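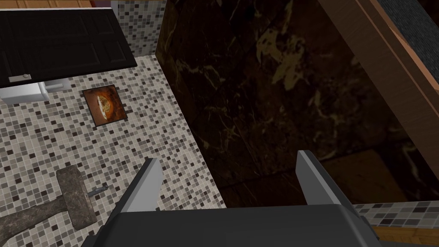
Tiled counter and marble wall, gripper open.

December
Posted by: the reading desk, Clalstead

Notebook, pace trial, continued.

Finished the Griltilley novel last night, a bit before midnight, and I want to get this down before I start remembering it as better than it was. Kvam had told me it would take nine evenings at my usual speed. It took nine evenings. Before anyone gets excited, I'll point out that I could see the estimate the whole time, on the same screen as the page count, and on at least a couple of those evenings I kept going past the point where I'd have normally put the book down because the bar was nearly full. So the app predicted my reading and I obeyed the app. I don't know how you'd tell those apart from in here.

Going to hide the estimate for the next one. There's a setting, under Display, not under Reading where I looked first.

Other things I don't trust about the numbers so far:

It counts a page as read when you turn it. I turned back a lot in the middle section of this one (two sisters, both narrating, both cross, no chapter headings to say which) and I suspect the rereads got counted as new pages. My "speed" for that stretch is the highest of the whole book and it was the slowest going by a long way.

It also counts the front matter. The Flostley edition has a family tree, a map, a note on the map, and a page of praise from people who, going by the quotes, read the opening.

Paper copies have to be typed in by hand. I forgot twice and filled it in the next morning from memory, which means guessing. Marked those entries with a g.

Opening notes, for comparison with the last batch. I wrote down at page 20 what I thought would happen and whether I wanted to keep going. Said yes, keep going, and said the aunt was lying about the house. She was lying about the house. I'd like to take credit but the jacket copy more or less gives it away, and I'd read the jacket. New rule for myself: cover the flap. A sheet of plain paper under the dust jacket works, tried it with the Griltilley and it only slid out when the book was in my bag.

At page 100 I wrote "tired of the weather." Stand by that. There's a great deal of weather. The prose everybody has been calling luminous in the early notices is mostly fog, and the fog goes on doing the work that a scene ought to be doing. When the two women finally have it out in the boathouse it's really good, sharp, mean, funny, and I was annoyed all over again that we'd waited so long for it. Teared up a little near the end too. Writing that down for completeness. I was also short of sleep, so it's weak evidence of anything.

Score: leaving it blank until next week. Last time we all scored on the night we finished and every single one drifted down afterward, mine most of all. If the idea is to find out what a book is like and how it holds, the finishing-night score seems like the worst one to print. I know the Flostley people want it quickly. They can have the notes quickly.

On the schedule. The claim going around this desk is that reading to a list kills the pleasure and that we'd all write better reviews if we could wander a bit. I'd love for that to be true. I'd have a much nicer winter. But look at what happened in the free week: I picked up four things, dropped three, and reread a mystery I already knew the end of. Enjoyed myself very much. Wrote nothing anyone could use. The people who said they read "so much more" off the list didn't log any of it, so I've got their word and a good mood to go on.

Against that, the assigned books I've liked best this fall were all ones I'd have walked past in the store. Could be luck. Could be that I remember those and forget the assigned duds, and there were duds. The back of this notebook has the full list if somebody wants to check me, and somebody should.

Next:
- estimate hidden, flap covered, start the second Griltilley (the short one)
- same opening note at page 20, same again at 100 if it gets that far
- paper only, so the turned-back pages don't count
- log the time I sat down and the time I stopped, including the part where I'm looking at my phone

Don't love changing all of that at once. If the pace comes out different I won't know which thing did it. Maybe leave the flap alone for this one. Yes, leave the flap, hide the estimate, and keep it on the reader after all so at least the counting is wrong in the same way as before.

Clalstead library wants the large-print copy back. It's on the shelf by the door, with my bookmark still in it, please don't return the bookmark.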